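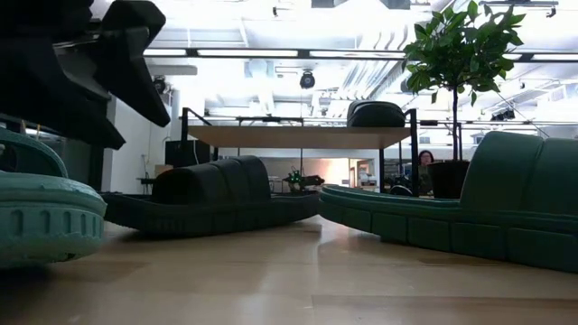

Gergely Mészáros

Two weekends into comparing grippers and I'm having way more fun than I expected. The short version, for anyone who only wants the verdict: the Jevik is winning on shoes, and I did not see that coming!

I picked slides and sandals because they're awkward. A box gives you flat sides and a foam sandal gives you almost nothing - the sole is thick and rounded, the strap is a big hump with air under it, and everything squishes. The green slides are huge as well, so you really have to decide where you're going to grab.

So far I've tried 2 grippers, the Jevik and the Folik. The Folik has wide soft pads and I love it on cups and bottles. On a sole lying flat on a smooth wooden floor it mostly pushes the thing away from itself. Pinching the strap from above goes better, but then the toe end swings down and the whole slide twists in the grip (I dropped one on my own foot this way).

The Jevik has those long angular fingers, and you can slip one under the strap and close on it. Out of 14 tries on the teal sandal it held on for all of them. The tread notches along the side seem to help too, as the fingertip settles into one and stays put.

Force took some fiddling. The controller I'm using takes a raw number for closing current, and I started at 705, far too much for foam. It left a dent that took most of lunch to come back out. I'm down to 218 now and the grip still feels solid. I might go lower with the teal one, which is the softest.

Giang Kiều asked in the comments last time whether I'd move the camera onto the wrist. Not yet! I like watching the approach from a fixed spot, low and close to the floor, even though a sandal near the lens goes blurry. I do want to try a wrist view before August, probably with the Trimell mount if I can get the screw holes to line up.

Next up is picking from the tabletop, with the slides lying on their sides.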